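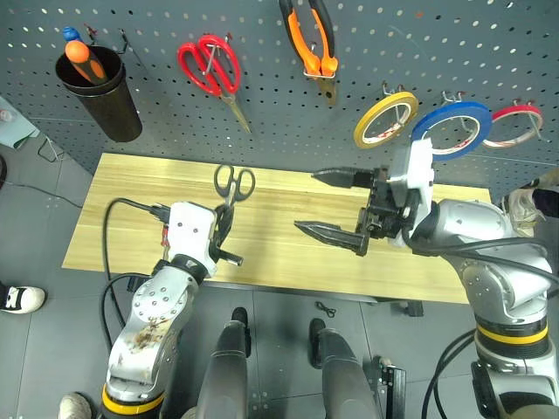
Red scissors on their hook, screwdriver in the cup.

August 21, 2019

Read the decluttering book to the end last night, all 300 pages, and I am not converted. It came from the library at Rarkton with a waiting list on it, so somebody is getting something out of it. My guess is the author.

The plan is called the Stemari method. You pick up each thing you own, decide if it has "earned its shelf," and if you haven't used it in 24 days it goes out the door. Twenty-four! I own a snow shovel. By the rules I should have given it away every spring and bought another one each January, and I suppose the people who sell snow shovels would be fine with that.

I did try. I gave it the kitchen, two evenings, because the book says to start where you cook. Out went the second colander, a fondue set and the jar of twist ties. By this morning I wanted a twist tie. I used a rubber band and it was fine, so score that one for the book if you like, but I was annoyed all through breakfast.
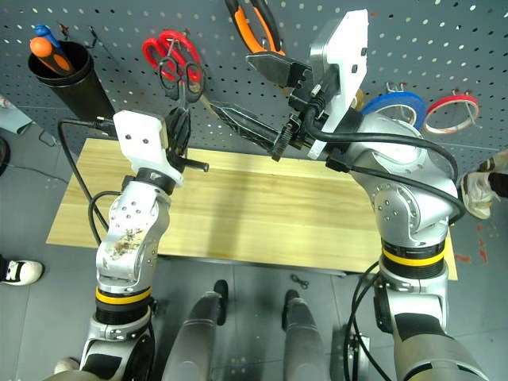
What bothers me most is the money. Chapter six says you only need what you can see, and then chapter seven sends you off to buy clear bins so you can see it. The starter set at Gramby is $146 before tax. I stood in the aisle and read the label twice. They're plastic boxes with lids. My grandmother kept buttons in coffee cans and could find any button she wanted, and she never paid a cent for the cans beyond the coffee.

The before and after pages make me suspicious too. In the after pictures there is never any mail. Where does the mail go? No phone charger either, no half bag of rice with a clothespin on it. I'd like to see the same kitchens three weeks later, say on a night when dinner was late.

I'll grant it one thing. Hanging stuff up beats a drawer, at least for tools. I can't say the same for pans, which I tried at the old place on Prieto Street, where all I got was greasy dust on the bottoms.

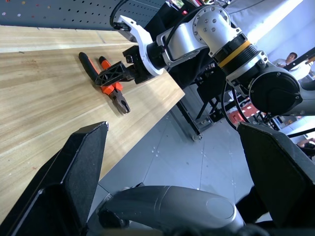
Pliers, orange and black handles.

The book is due back in two days. I'm keeping the fondue set, which is still in the trunk of the car anyway. The colander can go. Need to buy rice and stamps tomorrow, and call about the gutter.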